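About Us

Toft is a small sewing and pattern school in Nekeck. We teach adults and older teenagers how to make clothes that fit them, and how to repair the clothes they already have. My name is Gunhild Þorgeirsson and I am the founder and main teacher. English is my third language, so if something on this page sounds a bit strange, please write to me and I will correct it.

How we started

I learned the trade from my aunt, who made coats and uniforms in a workshop behind her kitchen. When I moved here I worked first in alterations, mostly trouser hems and wedding dresses. Customers often asked me to show them how I did it. In the beginning I showed them at the counter, between two jobs, and later I rented a room on Tuvska Street for the evenings. The first course had four students. Two of them still come, and one has now made a winter coat with full lining, of which I am very proud.

What we teach

Our main course is called First Garment. It runs for 12 weeks and begins every September, with a second start in the new year. You will learn to take measurements, to read a paper pattern, to cut on the grain and to put in a zipper without tears. At the end you go home with a skirt or a simple shirt in your own size.

For people who already sew we offer Pattern Drafting, where we draw the pattern from zero. This course has more arithmetic than people expect, but I explain it slowly and we do it together. There is also Mending Evening, which has no programme. You bring what is broken and we look at it.

We keep the groups small. The cutting lesson especially needs space, and I want to have time for each person's questions.

Our library

Over the years we have collected nearly 500 paper patterns, most of them donated. They are sorted by garment and then by size, and students can trace any of them at no charge. Please trace and do not cut the originals - some are older than me and cannot be bought any more. The colour of the envelope means nothing, although many people ask. 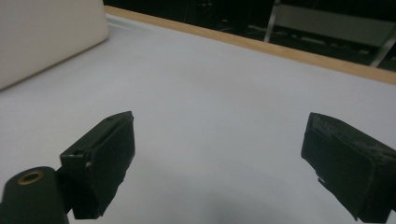
White tabletop with its light wooden border.

Fabric and tools

You do not need to own a machine to join us. For the first lesson please bring a pencil, a notebook and a measuring tape in centimetres. We sell cotton and linen from Drulon at the price we pay for it, and you are welcome to bring your own cloth too. Wash it first, please. I have seen a very nice dress become a child's dress after one wash.

Visiting and enrolment

The school is at 20 Tuvska Street, on the second floor. The entrance is from the courtyard and the bell says Toft. If you would like to see the room before you decide, send us a message and we will find a time - evenings are best.

Enrolment for the next First Garment course opens on Monday, December 16, 2019. Places can be paid in two parts. If you cannot come after all, tell us before the second lesson and we will return your money, or keep your place for the next course if you prefer that.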